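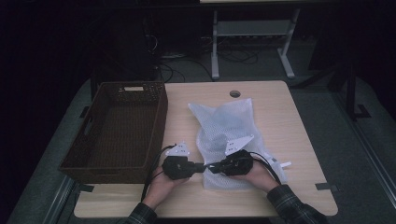
4. What we planned to buy, and what we'd plan now

I'll start with the spreadsheet, as it's the part of this project that other groups keep asking me for. When we wrote the Skimelville proposal we treated hand-held grippers as the cheap option and budgeted for them that way. No robot arms, no safety fencing, no integrator on a day rate, just people at a table holding a gripper in each hand and doing ordinary handling jobs with soft goods. I still think that was the right call! But "cheap" turned out to describe the grippers themselves and very little of what goes around them, and my first budget had the proportions badly wrong.

4.1 The grippers

We ordered four pairs from Muker, enough to run two stations with a spare pair behind each. Jarlath Nic Giolla, who did the costing with me, wanted to order fewer and put the difference into a maintenance line, and we went back and forth on it for most of an afternoon. His argument was that a small fingertip costs very little and a whole gripper costs a fair bit, so why buy the second to get the first? Mine was that a stopped session costs us an operator's paid time whether or not the broken part is cheap. We compromised by doing both, badly: we bought the spare pairs and also a bag of fingertips, and then had no line at all for somebody's hours to fit them.

If I were doing it over, I'd go through the gripper joint by joint before signing anything and ask the supplier which bits they sell separately. Figure 2 is a useful prompt for this. You're looking at the working end of a gripper with its fingertips almost together over a pale textured cloth, and at the left there's a second one with its fingers wide open. The ring fittings at the joints and the shaped tips are each a question for the quote. Can I buy the tip on its own? Does the arm come with it? Is the link a stocked part or do they make it when I ring up? Muker were perfectly nice about all of this once we asked, but we asked after the purchase order had gone through, when there was nothing much left to bargain with.

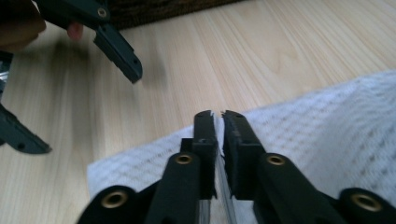 Lead time deserves its own column too. Our replacement tips took over 10 weeks to arrive, and for a good stretch of that Fiorella Marchetti was moving parts between pairs to keep a station going (she was very patient about it, and I owe her a great many coffees). None of that labour shows up in our original budget. I'd now enter spares as part of the first order, with the fitting time written beside them at a technician's rate, and I'd expect the finance office to query it and just hold my ground.

4.2 Cables, stands and the rest of it

My line for cabling said "sundries". Please don't do this. A cabled gripper in each hand means a run of cable back from each hand, and then there's everything beyond the table: power, connectors, stands, something to keep the runs out from under people's feet. We bought it all in dribs and drabs from Birkum, paying freight on every parcel, and when I added the receipts up in July I had to go and make a cup of tea before I told Jarlath the total. A single order would have saved us a good deal of freight, and we'd have had matching connectors as well.

I'd suggest walking the whole route with a tape measure before ordering, from the operator's wrist to wherever the cable ends up, and then doing it again with someone of a different height reaching across to the far edge of the table. We only did the first walk. The lengths I chose suited my own arms nicely and annoyed nearly everybody else, which meant a second order and, yes, more freight.

4.3 The work table and the props

This was the bit of the budget I'd assumed was too small to think about. You need a table, a container and some things to handle, and you can get all of that at the shops on the way in. True enough for the first set. The catch comes when you want a second station to match the first, or when a prop wears out and you go back to find that the line has been discontinued and the new version is a slightly different size.

Soft things were the worst for us. Mesh bags and textured cloths are just what we wanted to study, since they bunch and fold in ways that a box doesn't, but they also snag and stretch, and one worn bag doesn't behave like a fresh one. Fiorella's rule, which I've pinched for the new budget, is to buy soft props as consumables and rigid ones as equipment. The basket goes in the equipment column; the bags and cloths go in beside the tape and the cable ties. It sounds fussy, but our equipment line had an approval step attached and our consumables line didn't, and having to raise a form for a replacement mesh bag is no way to spend a morning.

We now buy soft props in one batch at the start, keep them bagged and labelled, and retire them by hours of handling. I can't give you a good general figure for the hours. It depends a lot on the weave and on how hard your operators pinch, and I'd sooner leave it out than have our number copied into somebody's grant application.

4.4 Would an arm have been cheaper?

Reviewers of the proposal asked this, so I'll have a go at it. We did get a quote from Shirima for a pair of mounted arms, and the headline price wasn't as frightening as I'd expected. What put us off was the rest of the page: installation, training, a service contract from the second year, and a floor space requirement we couldn't have met without knocking out a wall. The hand-held setup could be going while that paperwork was still sitting in somebody's tray.

Still, I'd be careful about reading our comparison as a general one. We had operators already on staff and a room we weren't charged for. A group paying rent by the square metre, or hiring people fresh for every session, could well end up with a different answer. Hand-held collection puts the cost into wages, and wages keep going for as long as you do. Jarlath has redone the sheet with labour as its own tab and a row for rest breaks, which I had left out completely the first time, and that's the version we used for the costs reported in Section 5.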